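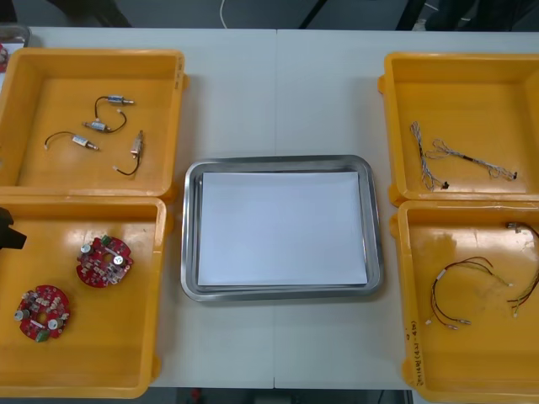

제4장 소형 전자 조립품의 부품 분류와 키팅

4.1 개요

키팅(kitting)은 한 단위의 조립에 필요한 부품을 작업 전에 모아 정해진 위치에 배치하는 공정이다. 제3장에서 다룬 수입 검사가 부품 자체의 적합성을 판정하는 단계라면, 키팅은 판정이 끝난 부품을 조립 순서에 맞추어 재배열하는 단계에 해당한다. 이 장에서는 작업대의 구획, 부품 트레이의 선정, 리드선이 달린 부품과 인쇄회로기판의 취급, 수량 확인의 순서로 설명한다.

이 장을 마치면 학습자는 다음을 수행할 수 있어야 한다.

부품표를 기준으로 트레이 배치도를 작성한다.
리드선 부착 부품을 엉킴 없이 배열한다.
기판의 실장면을 보호하면서 이송한다.
키트의 결품과 혼입을 구별하여 기록한다.

4.2 용어

공급 트레이: 분류된 부품을 담아 두는 얕은 용기. 한 트레이에는 한 품번만 담는 것을 원칙으로 한다.
집결 트레이: 공급 트레이에서 꺼낸 부품을 키트 단위로 모으는 용기. 작업대 중앙에 둔다.
혼입: 지정되지 않은 품번이 트레이에 들어간 상태.
결품: 부품표의 수량보다 실제 수량이 적은 상태.

4.3 작업대의 구획

작업대는 중심선을 기준으로 좌우로 나눈다. 공급 트레이는 양쪽에 대칭으로 두고, 집결 트레이는 그 사이에 둔다. 좌우 대칭 배치에서는 어느 쪽 트레이에서 꺼내더라도 이동 거리가 비슷하므로 작업 시간의 편차가 작다. 공급 트레이와 집결 트레이는 재질이나 색으로 구별한다. 황색 계열의 플라스틱 트레이와 스테인리스강 트레이를 함께 쓰는 방식이 그 한 가지이다.

금속제 집결 트레이의 바닥에는 백색 용지를 한 장 깐다. 용지는 금속면의 반사를 줄이고 부품의 윤곽을 뚜렷하게 하며, 리드선 끝이 바닥에 긁히는 것을 막는다. 다만 일반 용지에는 정전기 방지 기능이 없다. 정전기에 민감한 소자를 다룰 때는 제2장에서 설명한 도전성 시트로 대체하여야 한다. 용지는 트레이 바닥보다 약간 작게 재단하고, 접힌 자국이나 이물이 있으면 교체한다.

4.4 리드선 부착 부품

원통형 몸체에 가는 리드선이 달린 부품은 몸체보다 선이 먼저 걸린다. 인접한 두 부품의 선이 교차한 상태에서 한쪽을 들어 올리면 다른 쪽이 딸려 나오고, 이때 선의 인출부에 인장력이 걸린다. 따라서 다음 기준을 적용한다.

(1) 부품을 겹쳐 쌓지 않는다.
(2) 선이 고리 모양으로 말린 부품은 집기 전에 편다.
(3) 집는 위치는 몸체로 하며, 선이나 단자를 잡지 않는다.
(4) 선의 굽힘 반지름은 부품 규격서의 최솟값 이상으로 유지한다.

4.5 인쇄회로기판

기판은 실장면이 위를 향하도록 놓고 가장자리를 잡아 이송한다. 외곽이 원형에 가까운 기판은 직사각형 기판과 달리 방향을 눈으로 판별하기 어렵다. 이 경우 외곽의 홈이나 커넥터의 위치를 방향 기준으로 정하고 배치도에 표시한다. 높이가 있는 커패시터가 실장된 기판은 서로 포개지 않는다.

4.6 수량 확인

[사례 4-1] 산업용 송풍 장치를 조립하는 Abella의 실습 라인에서는 키트 100개를 한 로트로 하고, 키트 20개마다 집결 트레이의 내용물을 부품표와 대조하였다. 점검자 Jonalyn Dumlao의 기록에 따르면 한 로트에서 결품 2건이 발견되었으며, 두 건 모두 리드선 부착 부품이었다.

결품이 확인되면 해당 키트를 보류 위치로 옮기고 직전 점검 이후의 키트를 모두 다시 확인한다. 공급 트레이에서 부품을 임의로 보충한 뒤 기록을 생략하면 로트 전체의 수량 추적이 불가능해진다. 기록 양식과 작성 방법은 4.7절에서 다룬다.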